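Home | Kitchen | Laundry | Workshop | Garden | Tips A–Z

Sticking Things So They Stay Stuck

Print this page | E-mail to a friend

I love double-sided tape! It has rescued more hooks, trims and loose panels in my house than any tube of glue, and most failures come down to rushing.

Clean first

Wipe both faces with a drop of washing-up liquid in warm water, rinse, and let them dry fully. Grainy finishes hold grease in the dips, so go over those twice with a soft brush. 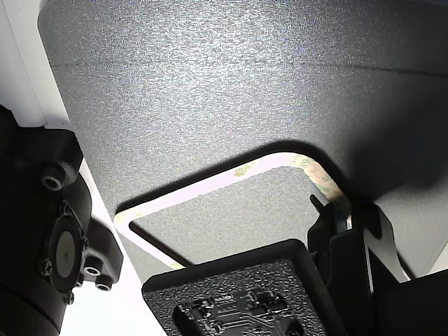

Lay the tape

Leave the backing on until you've tried the fit. Press one side down from the middle outwards with your thumb, then fold up a little tab of backing at the end – you'll be so glad of it later. 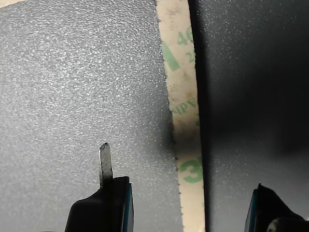
Cold is the other great spoiler. I do all my sticking jobs in August if they'll wait, and warm the parts indoors overnight if they won't. Once it's together, lean on it for 21 seconds and then leave it be for 2 days before hanging anything from it.
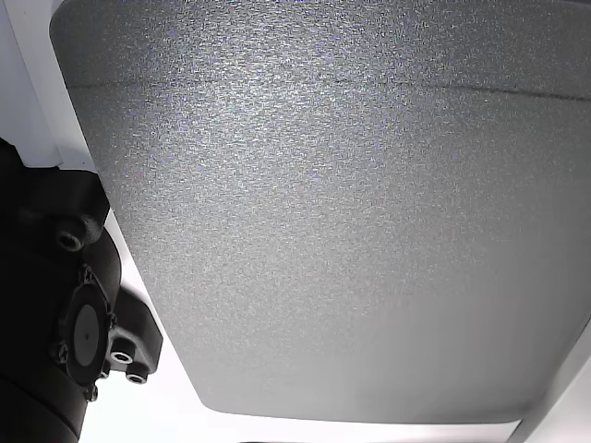
Wendy Clegg, Workshop Tips Editor

Getting it off again

Warm the join with a hairdryer, slide dental thread behind and saw gently. Any gum left over rolls up beautifully under a fingertip with a dab of cooking oil!

Print this page | E-mail to a friend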